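Workshop notebook, kitchen task group
July 28, 2019 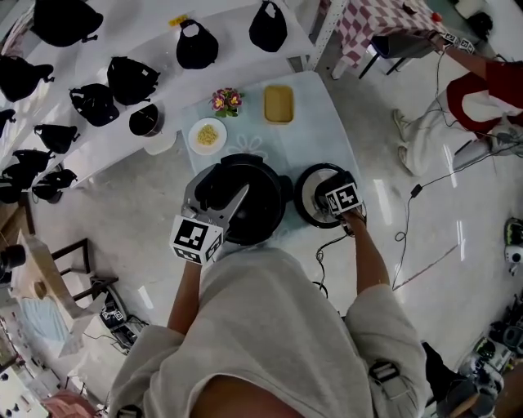 Blue table, both cookers, corn plate at the back. Checkered table going at the same time.

Long entry today, so get a cup of tea first. I have been putting off writing up the handheld gripper work properly and there is now enough of it that if I don't get it down I'll be telling everybody the same things one at a time until the showcase.

Where we are. The cooker task on the blue table is the one we call Lellano (the table names stuck after the first week and I have given up fighting it), and the checkered table is Barnura. Both ran for most of the session. Total demonstrations on the drive as of tonight is 316, counting both tables, and that is after I threw out the ones with no proper start. I had hoped for more but I am very happy with the quality, which is a good deal better than what we were getting in February when everyone was still holding the grippers like barbecue tongs.

The Lellano task as it stands now: left gripper works at the pressure cooker with the lid up, right gripper steadies the round cooker, then the corn comes across from the plate, and the plate goes back to the far side of the table when it's empty. It sounds like nothing at all when you write it down. It takes a practised person very little time and a new person a surprisingly long time, and most of the difference is in the left hand. The jaw is flat and the pot is deep, and new people come in at a slant, touch the rim, back off, and try again. I had a go at it myself first thing, feeling rather confident, and rimmed it on my first three tries. So I have a lot of sympathy.

What seems to help is coming in high and going straight down, with the elbow up. I've been getting people to do five dry passes with no corn before we record anything. Please keep doing this even when we are short on time. The passes aren't saved, so don't go looking for them on the drive.

Marker cubes. The left cube is bigger than the right one and I know this bothers some of you. It bothers me a bit too. For the moment the tracking config has the two sizes entered separately, and that works as long as nobody swaps the grippers over. If you are left-handed and want to swap, come and find me and we'll change the config together — don't just pick them up the other way around, because everything will look fine on the screen and the depth will be wrong the whole way through. We lost a full batch to that and it took me two evenings to find out why.

The other tracking trouble is what happens when the left hand goes well down into the pot. The cube stays above the rim if the wrist is upright, but if you roll your wrist toward yourself the forearm gets in the way and the pose drops out. I went through the dropouts after lunch. Nearly all of them are on the reach in, hardly any on the way out, and loose sleeves make it worse. Push your sleeves up, or tape them if they won't stay. There's masking tape in the top drawer.

I tried the Fumedon filter on the gaps as well, the version our second-year group wrote for their term project. It is lovely on short gaps and quite hopeless on long ones, where it draws a nice smooth curve straight through the wall of the cooker. I've set the limit at 8 frames. Anything longer than that gets flagged and somebody has to look at it by eye. I think that's fair, and I'd sooner have a shorter list of good runs than a big one with ghosts in it. If the filter group would like to have another crack at the long gaps I would be delighted, and I have plenty of bad data to give you!

Cords. Nothing is plugged in during recording and nothing needs to be, we are only after the motions. But the cord from the round cooker still ends up hanging off the front of the table where a knee can catch it, and the long cable on the floor over by Barnura has the same sort of habit. I would like both of these sorted before next session. Cooker cord coiled and taped underneath, floor cable run along the wall. I'll bring the proper floor tape, the wide one, as the stuff we have lifts off the concrete after a day.

A word on the table covering, which I didn't expect to be writing. The pale blue with the white flowers on it turns out very well for us. The dark cookers stand out cleanly against it and the segmentation has been happy from the start. The red and white checks are another matter. High contrast squares next to high contrast squares, and the detector gets ideas. We had false corners at Barnura on a fair number of runs, mostly when the gripper was low over the cloth. I don't want to take the cloth away, because half the point of having two tables is that they look different and the policy can't just learn one tabletop by heart. What I've done is raise the minimum marker size in the detector for that table only, and the false hits dropped off nicely. Will keep an eye on it.

In the same spirit, please leave the primroses where they are. I've had two requests to move the pot so there is more elbow room at the back, and I do understand, but it has been in every run so far and I would like it to stay in until we begin the clutter runs, at which point it can go wherever you please. Same goes for the yellow tray. It isn't used in the task yet. It will be, when we get to the second stage and the corn has to come back out again.

Somebody asked at the end of the day whether the corn matters and whether we could use beads. We did try beads early on. They roll, they bounce, and I was finding them under the shelving for weeks afterward. Corn stays in a heap and sits in the jaw much better. I measure out 60 grams for each plate so the pile starts the same height every time, near enough, and a plate is good for a full round of runs before it wants replacing. Please don't eat it. It has been handled by metal jaws and by all of us.

Training side, briefly, for those who like that part best. I started a first policy on the Lellano runs alone, using the first 100 clean ones, mainly to see if the pipeline would go end to end without falling over. It did, which pleased me more than it probably should. The replay on the arm in the back lab is rough. It finds the pot and it comes down in more or less the right place, and then it hesitates above the rim for ages, opening and closing a little. I have a theory that it learned the hesitation from us, from all those new people backing off and trying again. If that's right then trimming the false starts should clean it up, and I'll try that first before touching anything in the network.

The Gunawan rig, for the record, is still not reading its left jaw width properly. It sticks at fully open and then jumps. I had it apart on the bench and the little magnet was seated crooked in its holder. Reseated and glued, but I haven't tested it yet, so leave it on the bench with the note on it until I have. Use the other pair.

Things to do, in no order I'd defend:

Tape down the cooker cord and the floor cable.
Charge everything the night before. We lost the first half hour to a flat battery again.
Print spare cube faces on the matte paper. The glossy ones flare when the overheads are on.
Write the left-hander config so I don't have to do it by hand each time.
Trim false starts from the first batch and retrain overnight.
More corn, two tins.
Bags on the shelves, please, and keep the walkway between the tables clear. You've all been very good about this and it makes a real difference when two people are working back to back.

One more thing and then I'll stop. I swapped the people on the two tables halfway through the afternoon, which we hadn't done before, and the runs right after the swap were slower but very tidy. I wonder if folks get a bit careless once their hands know the job. I'd like to try swapping every half hour next time and see if the dropout numbers show anything. If you have a strong preference for one table or the other, write it in the margin here and I'll do my best to work around it.

Drive is backed up to the lab machine, both tables, with the flagged runs in their own folder. Left the calibration board on top of the cabinet and not in it, because the door is sticking again.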